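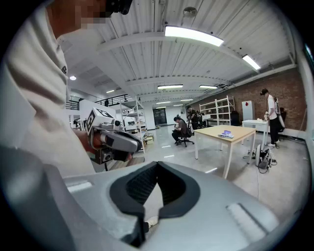
7 min read

Getting white and off-white work shirts clean again (cotton, cotton blend, the loose kind you sweat in)

Quick version for people who are already standing at the sink: oxygen bleach powder, hot water, long soak, wash, check BEFORE the dryer. If that's all you needed, go. Rest is details.

What you need

Oxygen bleach powder. The stuff with sodium percarbonate on the label. I use Prunent, comes in a 730 g tub, store brand is fine too
Dish soap, plain
White vinegar (separate step, see below)
Old toothbrush, soft
A bucket or a deep sink with a plug that really holds
Rubber gloves
Regular detergent, powder if you can get it

No chlorine bleach on this list. On purpose. It turns sweat stains more yellow and it eats the elastic in anything with stretch. If you have some under the sink leave it there, and never ever pour it in with vinegar or ammonia. Bad gas. Seriously dangerous, open-the-windows-and-leave dangerous.

Sort first

Whites with whites. Cream is not white. I know it looks close enough on a dark morning but cream shirts are usually dyed that color, or undyed cotton, and a hard soak can shift them. Do a spot on the inside hem first. Dab of the mix, wait ten minutes, rinse, let dry. Same color? Go ahead. Lighter? Cooler water, shorter soak, and do the whole shirt evenly so at least it matches itself.

Printed logos and small emblems: turn inside out. Don't scrub the print, ever. Embroidered is tougher but check the thread doesn't bleed. Wet it, press a white paper towel on it, look at the towel.

Wool or silk, stop. Wrong page. Oxygen bleach wrecks both.

Read the tag. If the tag is gone (mine always are, they itch) assume cotton blend and go warm instead of hot.

Step 1. Figure out what the mark is

Everybody skips this. Then they wonder why the collar came clean and the cuff didn't.

Yellow under the arms, kind of stiff — sweat plus antiperspirant
Gray or tan line inside the collar — skin oil
Small dark dot that feels slick, water beads on it — grease or oil
Brown with a ring around the edge — coffee, tea, something that dried
Rusty orange speck — rust, different animal, see the bottom
Overall dingy, no real spot — detergent buildup or hard water

More than one on the same shirt, do the grease first. Water based stuff can't get through grease. It just sits there on top.

Step 2. Grease spots

Dry shirt. Don't wet it yet. One drop of dish soap right on the mark, work it in with your thumb, then the toothbrush in little circles from the outside in. Leave it 15 minutes. Rinse from the back of the fabric with the hottest water the tag allows, so you push the stuff out and not deeper in.

Still there? Do it over. Old grease takes three or four goes sometimes. If it's been thru the dryer already it may never leave completely, but it'll fade.

Cornstarch works on fresh oil. Pile it on, wait half an hour, brush it off, then the soap. On old oil it's a waste of cornstarch.

Step 3. Collars and cuffs

Same dish soap, thinner, mixed half and half with water. Lay the collar flat. Brush along the line, with the weave. Shampoo works too, the cheap clear kind — it's made for skin oil after all. No conditioner ones.

Don't go at the fold with a stiff brush. That edge frays first on every shirt I've ever owned, the Vekosetti ones especialy, nice soft cotton but the collars go fuzzy in one summer.

Step 4. The underarm part

Turn inside out. Make a paste, two parts oxygen bleach powder to one part warm water, mixed in a cup right before you use it because it fizzes itself out. Gloves on. Spread it over the yellow, wait half an hour. Don't let it dry on there, flick a little water on if it's getting crusty. Rinse really well.

If the fabric feels stiff or waxy even after that, it's antiperspirant. Now the vinegar: rinse all the powder out first, then soak just the underarm in half vinegar half warm water for 20 minutes. Rinse again. Then on to the big soak. Keep those two apart, the vinegar kills the oxygen bleach and you end up with expensive water.

Step 5. The soak

This is the step that does most of the work and it's the one where you do nothing. Fill the bucket with hot water, tap hot, for cotton. Warm for blends. Put the powder in BEFORE the shirts and stir till you can't feel grit on the bottom. Amount is whatever the tub says for a soak, they're all a bit different.

Shirts in, push them under, they'll balloon up with air, push again. Plate on top to hold them down. Don't put a tight lid on it, it gives off gas while it works and a sealed bucket can pop.

Leave it six hours. Overnight is ok for plain white cotton. Cream or anything with a print, one hour, check, maybe another hour. The water will look disgusting. Good sign.

If nothing's changed at all after six hours your powder's probably dead. It dies when it gets damp. Test: spoonful in a glass of hot water, should fizz. No fizz, toss it.

Step 6. Wash

Straight from the soak into the machine, you don't have to rinse between. Normal detergent, normal amount or a little less. Too much is how shirts get dingy in the first place. Skip fabric softener, it coats everything and then the sweat sticks to the coating.

Don't pack the drum. You should be able to get a hand in on top of the load. Extra rinse if your machine has it. My Gilletti has it hidden behind a long press on the Start button, took me two years to find that, so look in the manual.

Step 7. CHECK IT WET

By a window. Collar, cuffs, underarms, front. Anything left, back in the soak. Dryer heat sets stains and then you're fighting the stain and the heat both. I've lost more shirts to being in a hurry at this point than to anything I ever spilled.

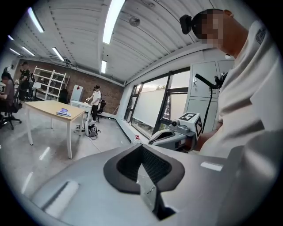 Words: Magdolna Bakos / Posted 3/3/18 / Laundry & Clothes

Step 8. Drying

Line, outside, sun if you've got it. Sun takes out the last bit of yellow for free. Hang by the bottom hem so the peg marks don't end up on your shoulders. Cream shirts in the shade tho, sun will lighten them too and it won't do it evenly.

No yard — shower rod, window open, fan pointed at it. Takes forever in winter. Fine.

Dryer only when everything's out. Low. Pull them while the seams are still a tiny bit damp and hang them up right away, you'll save yourself most of the ironing. Loose shirts hold those big creases across the middle if they sit balled up in the basket, and then it's steam and swearing.

Ironing, if you must

Only on a clean shirt. Iron on an old sweat stain and you've baked it. Collar first, underside then top, then cuffs, sleeves, body. Inside out over any print. Medium-hot for cotton, steam on.

Whole shirt looks gray?

That's buildup, spot treating won't help. Strip it:

1. Run it through a hot wash with no detergent at all. Look through the door. Suds? There's your problem.
2. Repeat till no suds.
3. Then the long soak from step 5.
4. Then wash with half your usual detergent.

Hard water people, add a water softener powder or washing soda to every load, half a cup. Our town water was tested at 186 ppm when we moved in, and I went through a whole winter of gray towels before I put it together.

Rust specks

Don't use any kind of bleach on rust, oxygen or the other. Can make it worse. Lemon juice and salt, lay it in the sun an hour, rinse, repeat. Or a rust remover made for fabric, follow the bottle, open a window. Look inside your machine also, a chipped drum will spit those specks out forever.

Ink

Rubbing alcohol, paper towel underneath, dab, move the towel, dab. Away from the stove please. Ballpoint mostly comes out. Permanent marker mostly doesn't.

When to give up and pay someone

Shirt you care about, stain you can't name, or it's been heat dried a bunch of times. I take mine to Kwan Cleaners, they'll tell you up front if it isn't worth the money. Tell them everything you've already put on it. Everything. Even the weird stuff off the internet.

How often

Work shirts you sweat in: wash after each wear, don't let them sit in a pile. The soak once a month does it for me. April on I go to every other week.

New shirts, start right away with the inside-collar soap thing. Thirty seconds at the sink when you take it off. Way easier than rescuing it later.

Things people ask

Baking soda? Ok for smell. Doesn't whiten much.

Aspirin? Tried it. Meh. Wouldn't buy aspirin for it.

Hydrogen peroxide from the drugstore? Yes, good on underarms and on blood. Plain 3 percent, straight on, let it bubble, rinse. Cold water for blood always, hot cooks it in. Spot test on cream.

Blueing? Works on white white. A few drops, diluted in a lot of water before it goes near the shirt or you get blue freckles. On cream it goes kind of greenish, don't.

Can I do a colored shirt in the same bucket? No.

How long does a tub last? Depends on your bucket. I decant 500 g into a jar for by the sink and keep the big one in a dry closet, lid on tight once it's only powder in there. Label the jar. It looks exactly like sugar.

Blends with spandex — warm, one hour max, no dryer. The stretch goes before the stain does.

Will add a bit on wine and tomato sauce when I get to it. Short answer for both is cold water from the back, right away, then dish soap, then step 5.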